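3.2. Le sol comme surface de rangement

Partages : 40 | Commentaires : 4

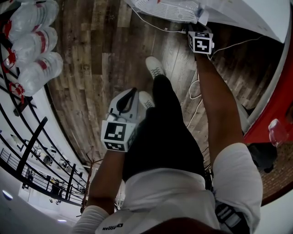 Aatos Pesonen nous a fait remarquer, à la relecture d'une première version de cette section, que le sol n'est presque jamais compté parmi les rangements d'un logement : on inventorie les étagères, les placards, les tiroirs, et l'on s'arrête à la plinthe. Il ajoutait que, chez lui, le ventilateur passe l'année par terre et que personne dans la famille n'y voit du désordre. Sa remarque a réorienté toute notre analyse, et nous lui en savons gré !

Figure 3. Parquet sombre dans une pièce du corpus Dratholm : ventilateur couché, câbles blancs, bonbonnes d'eau empilées.

Le corpus Dratholm réunit 70 pièces de vie, relevées en mai avec l'accord des occupants. Nous y avons appliqué la grille d'Ojala, qui distingue le dépôt (un objet posé en attendant), la réserve (un stock auquel on revient) et le passage (ce qui relie deux points de la pièce). Cette grille, conçue pour les plans de travail, se transpose au sol avec une facilité qui nous a franchement enthousiasmés. La figure 3 en montre la richesse sur quelques lames de parquet : les quatre bonbonnes à bouchon rouge, montées en colonne, relèvent de la réserve ; le ventilateur, couché sur le côté près d'une feuille de papier, du dépôt ; les câbles, du passage, avec leurs boucles qui occupent bien plus de surface que leur épaisseur ne le laisse croire.

Les réserves d'eau méritent qu'on s'y attarde. Lourdes, volumineuses, elles restent volontiers en bas, et l'empilement est alors une vraie trouvaille domestique : l'emprise au sol diminue et le stock se lit d'un coup d'œil. Dans les entretiens menés à Kulldale, plusieurs occupants décrivent très finement l'endroit choisi, assez près du point d'usage pour ne pas porter longtemps, assez loin du passage pour ne pas s'y cogner le pied.

Les câbles posent une question de codage plus délicate. Faut-il retenir leur tracé ou la zone qu'ils rendent malcommode à balayer ? Nous avons gardé les deux mesures (voir l'annexe B), ce qui permet la comparaison avec les relevés d'Astevance, où seul le tracé figure. Les feuilles volantes ont été codées à part, sous l'étiquette « papier », quelle que soit leur proximité avec un autre objet.

Partager cette section (100)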